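Nendthorpe Household Appliance Energy Log

Version 3

Contents
readings.csv - 3,685 rows, one per appliance use
homes.csv - one row per home, with floor area and tariff type
codes.txt - list of appliance codes
checks.py - the script used to test the files before release

Summary
This data set holds plug-level power readings from homes in Nendthorpe and Minport. Each row gives the appliance code, start time, minutes in use, energy in watt-hours and the highest draw in watts. Large fixed loads such as water heaters and air conditioners are not included. The data is meant for people who study small kitchen loads, standby use and the timing of the morning peak.

How readings were taken
Each home was sent a set of Mivitz plug meters and a paper log. The meters store a value every ten seconds. A use begins when the draw rises above the standby level for that appliance and ends when it falls back for a full minute. Toasters and toaster ovens have separate codes (TS and TO), as their heating patterns differ a good deal.

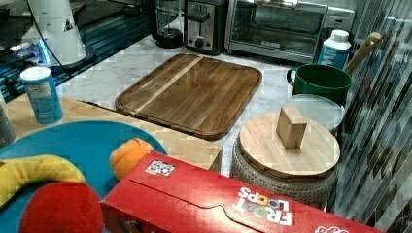 Dmytriv wrote after version 2 that the one-minute rule splits a single toaster oven session in two when the thermostat cycles off, and asked for a longer gap on code TO. Version 3 uses a gap of four minutes for that code. All other codes are unchanged.

Known problems
Start times from Minport homes in March may be off by one hour because the meters did not adjust for daylight saving. Rows affected are marked with dst_flag = 1. In 400 rows the peak value is missing and only the energy total can be used. Two appliances on one power strip were logged under code MX - leave these out if you need per-appliance figures.

Energy values are rounded to the nearest watt-hour. Standby use is not part of the per-use total and has its own column, standby_w.

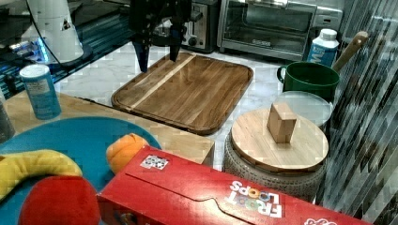 Splits
The training file has 1,829 rows, all from Nendthorpe. The rest of the rows are for testing. No home appears in both.

License and changes
Free to use and share with credit to the Nendthorpe log. Please report errors with the row number and file version. The next release will add readings taken through July and a column for household size.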